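Keeping the Letter Cell Honest

At Casutstead, a two-arm cell sorts foam letters onto plates. Its upkeep falls to Blandine Baudry, who wrote the maintenance sheet in March and has revised it 3 times. Most of the sheet concerns the grippers.

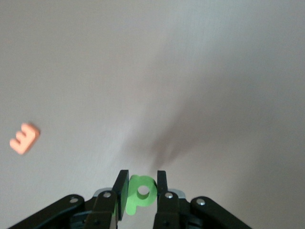

Finger alignment comes first. Baudry closes the gripper on a feeler gauge and checks that the two plates meet the gauge along their full height. Foam hides errors, she says. A piece like the green "p", clamped upright by its left and right edges, will give enough to sit between fingers that are no longer parallel, and the fault shows up later as a bad release. The screws at the linkage joints are checked for play every 2000 cycles. A loose one is removed, cleaned, coated with thread locker and retightened.

Lighting is checked from the wrist camera, with the gripper at working height. The arm throws a soft shadow on the table, and a lamp moved by a few inches can put that shadow over a letter.

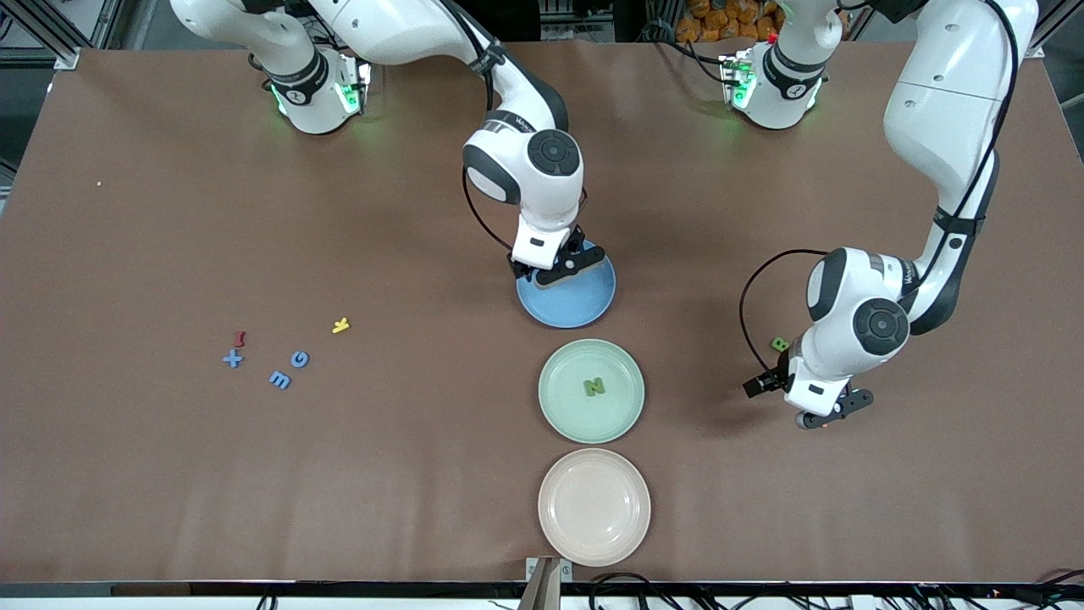
Cables take up the rest of the sheet. Each arm is driven slowly through its full reach while a second person watches the slack at the elbow and wrist. A loop that tightens before the joint reaches its limit is reset at the strap. Baudry replaces wrist cables after 6 months regardless of condition. The old ones go to Lecomte for continuity testing, and the last batch had 31 cables in it, two with broken strands under sound insulation.

Contact the editors | © Gotia | Back to top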